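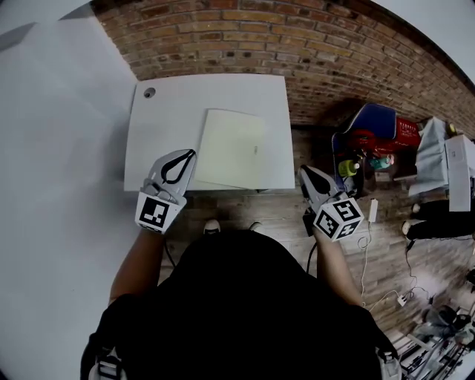

Did they really leave the old brickwork bare, a reader asked after my last note on Wotgate, or has it all been plastered over? Well, I am happy to report that there's still a good stretch of red-brown brick at Kestik, with a big white wall beside it and a plank floor that I liked very much. The open day ran until 16:00 in December and I stayed nearly to the end, mostly because the room was so pleasant to be in. I do have a weakness for a plain white table, and a sheet of cream paper on one always makes me want to sit down and write to somebody.

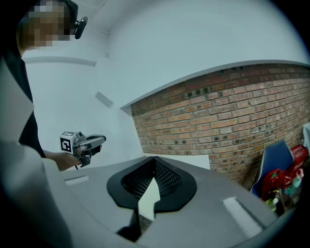 I had last been over in 2020, when I saw only the yard, so it was lovely to get indoors at last — and to warm up! The 84 bus stops by the gate, and the tea at Sandberg's across the road is well worth the extra half hour.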